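The pitch at Wolel is that anyone can teach a robot. Hold a gripper in each hand, do the chore 1,000 times, and the machine will pick it up. 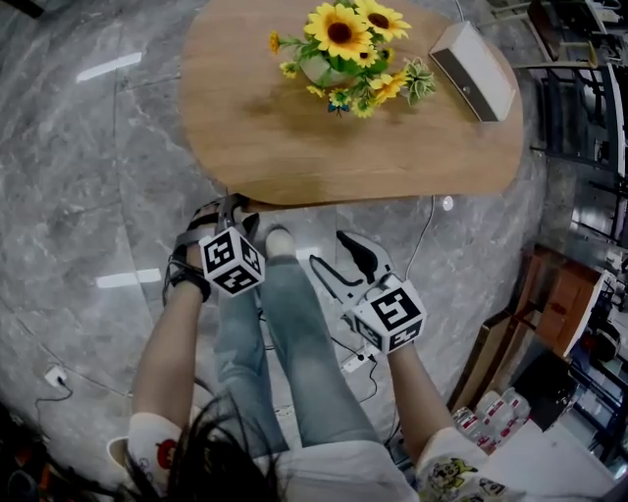 I doubt it, mostly for the reason any shop teacher would. Hands fix mistakes without telling you. Put a gripper in each and set someone in front of a pot of fake sunflowers, and the person still knows what a flower is. The robot gets the motions. Mbali Sibiya tells me that 20 good runs beat a pile of sloppy ones. Fine, but who decides which are good? I asked three people in Fuvthorpe and got three answers.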